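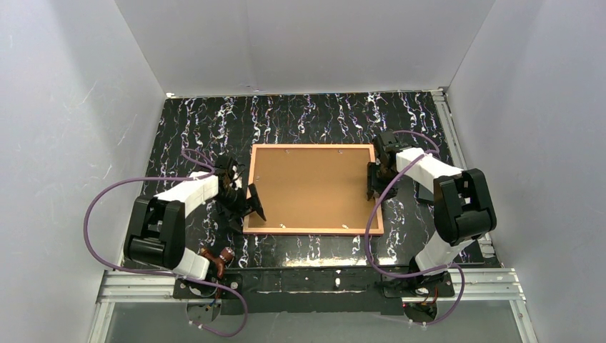 *Figure 1. The board on the black work surface, with a robot arm on either side.*

# Getting the Best Cup out of Roseroot

Project report, Benmont College, Plants and People module
Veikko Hirvonen
19/08/2026

## Why roseroot

My grandmother kept a patch of roseroot (*Rhodiola rosea*) behind her sauna, in the stoniest bit of ground she had, and every so often she would cut into a piece just so we could smell it. If you have never tried this, please do! The plant looks like a fleshy little stonecrop with yellow flowers, and then you cut the root and it smells of roses. I have wanted an excuse to work on it ever since I started the course.

Roseroot has been used across the north for a very long time, mostly against tiredness. A lot of modern writing calls it an "adaptogen", a word that covers a great many plants and is hard to pin down. I read several reviews of the human trials and the fair summary seems to be that there are some promising results on fatigue, but many of the trials are small or badly reported. I did not test any health effects. My question was a kitchen one: how does the way you prepare the root change the tea?

## The material

I used two lots of root. The first was 800 g of fresh root from Kenusen, a small nursery that lifts its own plants. The second was ready-cut dried root from Plikia, bought over the counter in a paper bag. Kenusen's plants were lifted in April, before much top growth, and I was told they were older than the ones normally sold. Younger roots are said to be weaker in scent, but I had none to compare.

The fresh root was scrubbed with a nail brush, trimmed, and sliced across as thinly as I could manage. Slicing took far longer than I had planned. The crown is knobbly and full of little folds that hold grit, and I ended up breaking it into fingers first and cleaning each one separately. I would start that way next time.

Half of the slices went on racks in an airing cupboard and half into a dehydrator on its lowest setting. I turned them morning and evening until they snapped cleanly instead of bending. The dehydrator batch was ready well before the other. It also made the whole corridor smell wonderful, and I suspect that is scent I would have preferred to keep in the root.

## Preparing the tea

Every pot used 5 g of dried root to 300 ml of water, from the same filtered jug. I made each batch three ways:

- **Hot infusion:** boiling water poured over, lid on, left for ten minutes.
- **Simmered:** brought to the boil in a covered pan, then kept at a very gentle simmer for half an hour.
- **Cold soak:** left overnight in the fridge in a closed jar, then strained and brought to room temperature.

The hot teas were also allowed to reach room temperature before tasting, so that nobody could pick them out by warmth. Our lab technician, Jacobs, poured them into plain cups with a letter on the base and kept the key in a sealed envelope.

There were 6 tasters, all students on my course. They scored each cup for rose scent, bitterness and dryness in the mouth, and wrote a few words of their own. Everyone had signed the consent form, and I asked anyone who was pregnant or taking regular medicine to sit it out, as roseroot may interact with some drugs.

## What we found

The cold soak was the big surprise for me. I expected something like faintly dirty water, and it came out top for rose scent with both of the Kenusen batches. It was pale, soft and barely bitter. One taster wrote "Turkish delight, but outdoors", and I have been quoting it ever since.

Simmering gave the deepest colour and by far the most dryness, a real tongue-coating grip like over-brewed black tea. The scent had nearly gone. Two people liked it best all the same, and said it tasted more like "proper medicine". The hot infusion fell between the two and was the one most tasters said they would make at home.

On drying, the airing cupboard root scored higher for scent than the dehydrator root in all three methods, though in the hot infusion the gap was tiny. The Plikia root was milder and woodier throughout. I don't know how old it was or how it had been dried, so I can't say much about why.

## Problems and loose ends

The tasting group was small and all of us were new to roseroot, so our scores jump around. Bitterness was especially messy — several people marked their first cup as very bitter and then relaxed. I changed the serving order between tasters, but a practice cup at the start would have helped.

My slices were also uneven. Thick pieces must give up their flavour more slowly, and that could matter most in the hot infusion, where time is short. A kitchen mandoline and a pair of cut-proof gloves are on my list.

I would love to repeat the cold soak with shorter times, and to try the same root twice. I did put a second lot of water on the leftover airing cupboard slices, outside the main tests, and it still smelled of roses the next morning.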